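3 min read

Tellard has built electric vans for nine years and has yet to report an annual profit. Aslı Sezer, who took over as finance chief in May, does not expect that to change soon.

"We lose money on the small van and we make a little on the large one," she says. "We sold too many of the small one."

The company delivered 918 vans last quarter against a target of 3000. Sezer blames a late battery contract and a price cut she would not have made. "It brought in orders we couldn't fill. People paid a deposit of £500 and then waited. A few asked for it back, and they got it."

Investors have been less patient. Fitzgerald Montoya, who sold his stake last year, has called the firm a workshop with a share price. Sezer has read the remark. "He bought in early and did well out of it. I'd like the accounts to answer him, and at the moment they don't."

She has closed the Talpur showroom and moved 108 staff to the main plant. A cheaper model, the Plitus, has been put back a year. Asked whether Tellard needs to raise more cash, she takes a while to reply. "We have enough for the large van. If we want the Plitus as well, then yes, we'll have to ask."

She drives the small van herself. The heater, she says, could be better.
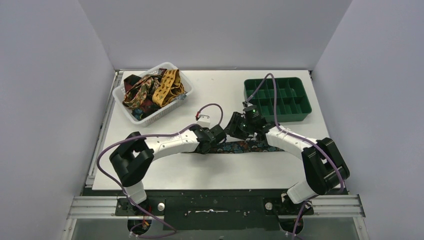

Two robot arms at a white worktable.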